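**Clear bins or coloured bins for hats and soft stuff?**

**waton_shelves**
Sorting out winter gear before it goes up for the season. Mostly beanies, a few caps, some odds and ends of fleece. I have clear plastic bins and a couple of see-through red ones and I can't settle on which gets what. My first try was grey things in the red bin and maroon things in the clear one, so the colours don't match and you can tell them apart from across the room.
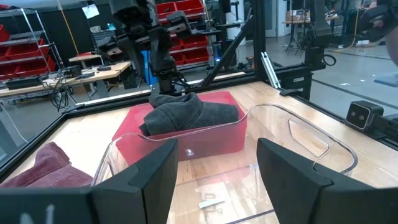
*Grey in the red bin, clear one still waiting for the maroon.*

Main question is whether to fold or just drop things in. Second question is whether caps should go in with the beanies at all.

---

**lucero_ayala**
Fold the beanies once with the cuff to the top and stand them up. You can see the cuff through the side and you know what it is without pulling it out. I did 47 of them for the Dosbridge winter drive and had two that needed redoing.

Caps go separately. The brim takes up the room of two beanies and it gets bent if anything sits on it.

---

**Merum_Mike**
Disagree on folding. A knit hat that sits folded from April until the cold comes back gets a crease across the front. Drop them in loose. It looks worse and the hat is better for it.

---

**lucero_ayala**
> gets a crease across the front

Wear it for five minutes and the crease is gone. Acrylic ones don't hold it at all. Wool might, a bit, if you pack it tight.

---

**waton_shelves**
Mine are a mix, labels are gone on half of them. I tried Lucero's way with one maroon beanie, folded and put in the clear container, and left the other one flat on the table to compare. For the cap I used the flat red square as a base so I'd have something to lift it by.

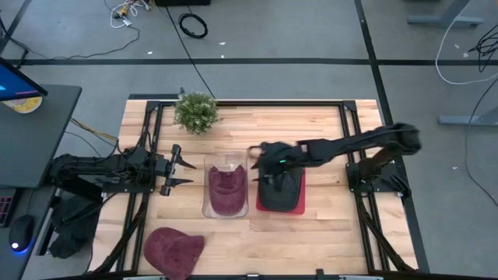 The folded one takes up most of the container, so I'd get one more in there at best if I pushed. That was a surprise. I had counted on the smaller containers holding a few each, and at this rate I'm going to need the bigger bins for the knits and the small ones for gloves.

The cap on the square is fine. I might cut a few more squares and stack caps that way, one cap per square.

---

**n.escobar**
Don't stack more than a few caps. The bottom one flattens at the front panel and you won't get it back without steam. Put them one inside the other, all facing the same way, brims out. No square needed.

Also, whatever you decide about folding, wash first. Body oil on the forehead band goes yellow in storage and the moths like it.

---

**Merum_Mike**
What Nilton said about washing. I'd add: make sure they're bone dry. I opened a lidded tub last year and the whole lot had to go through the machine again.

On clear versus coloured, I don't see the point of coloured. You want to see what's in there. Anything dark in a red or pink tub just looks like a dark lump.

---

**waton_shelves**
That part is true. Looked at them side by side from table height and the clear one wins easily. I can tell it's the maroon cloth in there. With the pinkish one you get a dark shape and whatever pokes out the top. 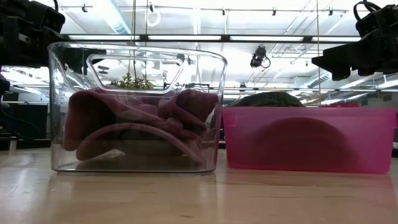

*Clear on the left, pink on the right.*

The clear bin has the handle hole in the side as well, which I like for pulling it off a shelf. Not sure about dust getting in through it.

---

**lucero_ayala**
Dust does get in. Bit of packing tape on the inside of the hole fixes it. You lose the handle but you can still grip the rim.

Keep the coloured ones for stuff you don't need to identify, like spare blankets. Or put a card on the front.

---

**n.escobar**
I wouldn't tape it. A bit of airflow is good for wool. An old pillowcase over the top of the hats keeps the dust off and still lets them breathe.

---

**Merum_Mike**
Pillowcase is a good idea. I still say no folding.

---

**waton_shelves**
OK, here's the plan. Wash everything on Friday, dry it properly, beanies in the clear bins with one loose fold, caps nested on the shelf by themselves, coloured bins for blankets with a card on the front. Pillowcase over the hats. I'll leave one wool beanie unfolded and check both when they come down again.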